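4. 居室作業の移行手順(寝具・衣類)

4.1 適用範囲
本章は、Flornitzの居室サービス部門が、寝具および衣類の整頓作業を手作業からPlurnadoによる自動作業へ段階的に移行する際の設定と運用を定める。対象は作業員、班長および設備担当とする。浴室、厨房の作業には適用しない。

4.2 移行後の役割分担
作業員:手持ちグリッパーによる手本動作の記録、自動作業の開始前確認、例外品の処理。
班長:作業割当、記録の承認、停止時の判断。
設備担当:機器の点検、校正、記録の転送。
従来の「一人一室」の割当は、記録を行う日には適用しない。記録担当者の担当室は班長が減らし、残りを同じ班の中で再配分する。再配分の結果は作業開始前に全員に示すこと。

注記:記録時間は勤務時間に含む。休憩時間に記録を行ってはならない。

4.3 準備
1. 端末で作業票3580を開き、担当者名と居室区分を入力する。
2. グリッパーの指先パッドに糸くず、毛、ほつれがないことを確認する。付着物は乾いた布で拭き取る。
3. 指を全開、全閉の順に三回動かす。引っかかりがある場合は使用せず、設備担当に渡す。
4. レンズ面を確認する。洗剤、アルコールを使用しない。
5. 手袋を着用する。手袋の端がリンク部にかからないように袖口を整える。
6. 居室の利用者に、記録を行うことと終了予定時刻を伝える。同意が得られない場合は従来の手作業で行い、作業票に「手」と記入する。

注意:リンク部に指を入れないこと。開閉時に挟まれるおそれがある。

4.4 手本動作の記録
1. ベッドの脇に立ち、対象の衣類が視野に入る位置でグリッパーを構える。
2. 記録を開始し、二秒静止する。
3. 衣類の端をつまむ。毛足の長い毛布の上では、毛布を一緒につかんでいないことを目で確かめる。
4. 持ち上げてから広げる。引きずって広げない。
5. 長さのある衣類は、腰側と裾側を別々に整える。
6. グリッパーを開き、衣類から離してから記録を停止する。
7. 失敗した動作は削除せず、「やり直し」の印を付けて保存する。

注記:連続作業は12分を上限とし、超える場合は担当を交代する。手首に痛みがあるときは、上限に達していなくても中止する。

注意:充電器、ケーブル、携帯電話などの利用者の私物は記録の対象としない。私物の移動が必要な場合は、本人の了承を得てから素手で行う。

4.5 自動作業への切替え
1. 班長が記録を承認すると、該当する品目の表示が「手」から「併用」に変わる。
2. 「併用」の期間中は、作業員が同室して監視する。監視中にほかの居室を兼務しない。
3. コード1557が表示された場合は、布の重なりを判別できていない。停止ボタンを押し、手で一枚ずつ分けてから再開する。
4. 同じ品目で三回続けて停止した場合は「手」に戻し、班長に報告する。
5. 「自動」への変更は班長と担当作業員の両名が端末で確認して行う。片方だけの操作では確定しない。

4.6 勤務評価の扱い
記録本数、やり直しの回数および停止回数は、個人の評価に使用しない。集計は品目単位で行い、担当者名は班長の承認後に集計から外れる。移行により空いた時間は、利用者への声掛け、衣類のほつれや汚れの確認、備品の補充に充てる。割当の変更に異議がある場合は、変更日の前日までに班長に申し出る。

4.7 ベッド上での作業
構えの位置と、衣類に対する指の向きは居室ごとに異なる。家具の配置に合わせて立ち位置を選び、窓や光沢のある扉の反射が強い場合は向きを変える。 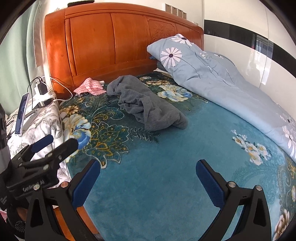
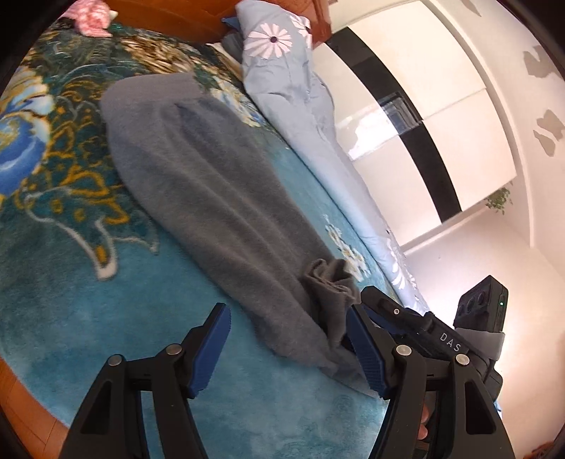 Viera Havlíčekからは、4.5の監視について、併用期間の初めは一室にかかる時間が手作業のときより長くなり、同室している間の声掛けまで求められると停止ボタンへの反応が遅れる、との意見が出ている。監視中は声掛けを省いてよいと明記してほしい、また「やり直し」の印は停止後でも付けられるようにしてほしい、とのことである。前者は次の改訂で4.5の2に追記する。後者は設備担当が端末側の対応を確認中であり、それまでは停止前に印を付けること。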